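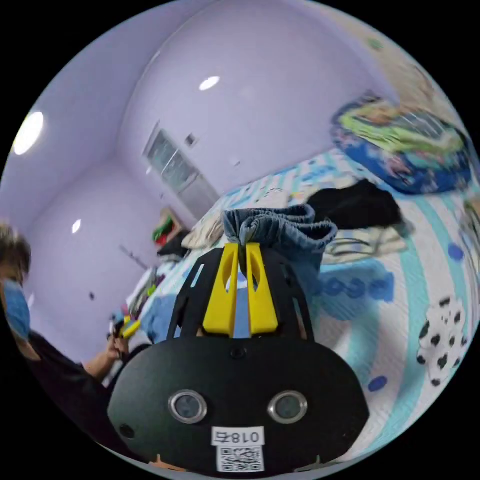 4. Overnight Mooring and Battery Use Among Small Recreational Boats

4.1 Setting and sample

The survey covered two marinas on the same stretch of coast, Stotinska and Birnska, which differ in size and in the services they offer to visiting boats. Stotinska has shore power at every guest berth. Birnska has shore power on its inner dock only, and boats on the outer dock must rely on their own batteries from arrival to departure. The two harbors are close enough that many owners use both in a single season, and the berth fees were the same during the study period.

Harbor records supplied 3,037 overnight stays by visiting boats. Stays by commercial vessels were removed before analysis, as were stays in which the boat was left without anyone on board. Owners of 290 boats agreed to keep a written log of electrical use, and 200 of these logs were complete enough to be used. A log was treated as complete if it gave the battery reading at arrival, at the time the crew went to bed, and at departure, together with a list of the equipment that had been running.

The first version of the log was tested in February, when few visitors were in port. Owners in that test found the equipment list too long, and several items were merged before the main survey. Cabin lights and reading lights, for example, were placed under one heading. Anahera Sheehan prepared the revised form, and Isla Trevaskis checked the entries against the harbor records.

4.2 Stowage and cabin space

A second part of the log asked owners what they carried for a stay of one or two nights and where they kept it. The question was included because battery lockers on smaller boats are often shared with clothing and bedding, and a larger battery bank may take up space that the crew had used for other things. Items were grouped as food, bedding, clothing, tools, and safety gear. Light clothing was the group most often moved to another place after a new battery was fitted (Figure 3). 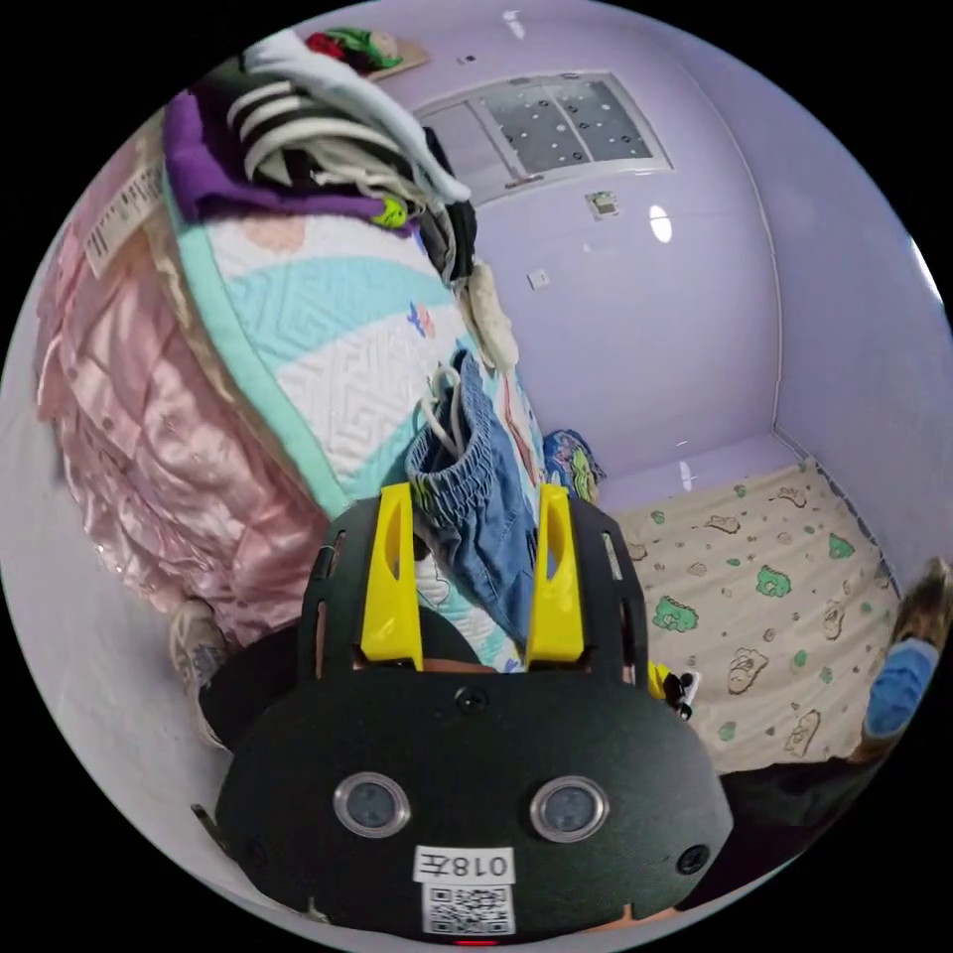
Figure 3. Clothing group: denim shorts with a gathered elastic waistband and a white drawstring.

Owners who had moved clothing out of the battery locker usually placed it in soft bags at the foot of a berth. A smaller group used the hanging space near the companionway, where damp was a frequent complaint. Bedding was seldom moved, and safety gear was left in its original place on nearly every boat in the sample.

4.3 Electrical use overnight

Refrigeration was the largest single draw in the logs from the outer dock at Birnska. Heating fans came second on cool nights and were hardly recorded at all on warm ones. Boats on shore power at Stotinska ran more equipment and ran it for longer, but their owners were less likely to write down the time at which each item was switched off. For this reason the two marinas are compared on the kinds of equipment used and no comparison of total use is made.

Battery age had a clearer relation to owner behavior than battery size. Crews with older batteries turned off the refrigerator before going to bed more often than crews with new ones, even where the arrival readings were similar. Several wrote that they had formed the habit after an earlier failure away from port and had kept to it since. MacAulay's method for sorting voluntary and forced reductions in use was applied to these entries, with doubtful cases left unsorted.

4.4 Limits of the data

The logs were kept by owners who had agreed to take part, and such owners may watch their batteries more closely than others do. Battery readings came from the instruments already on board, which were not checked against a common standard. Boats at anchor outside the harbor limits do not appear in the records of either marina and are not covered by the findings given in this section.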